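Quoted for 9 handheld gripper kits, talk me out of it

plosi_kieran
Kettler wants 300 per handheld gripper, nine of them, plus 300 a year for "fleet support". We'd use them to collect pick and place demos before we commit to an arm. Budget has to be in by October. Anyone running these outside a lab?

mmoen
We have one on trial. My gripe is the pads. Ribbed ones are a wear item and the quote we got had no line for spares. Ask what a pair costs and watch them change the subject.

garba_i
Disagree with Märta, pads are pocket change. Operator hours are the real bill. Stimow told us 1000 demos would cover a bottle task. Over what period, paid by whom? No reply yet.

mmoen
Pocket change times nine units times however often you swap. Anyway, bottle on a ping-pong table, from our trial:
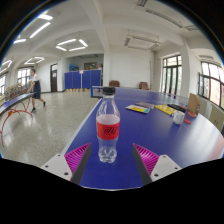
Re: Quoted for 9 handheld gripper kits

j_michalski
Clear bottle with water in it, big windows down one side. Good, that's closer to real life than the Sundisska brochure. But it's still one upright bottle with space around it. I wouldn't sign for nine on that.

plosi_kieran
So how many would you sign for?

j_michalski
Two. And strike the support fee – you don't have a fleet.

garba_i
Two means one in use and one waiting on a part. I'd say three.

mmoen
Three if they throw in pads. Get it in writing, our rep at Plosidgate has a short memory.

plosi_kieran
Asked about pads. "Will circle back."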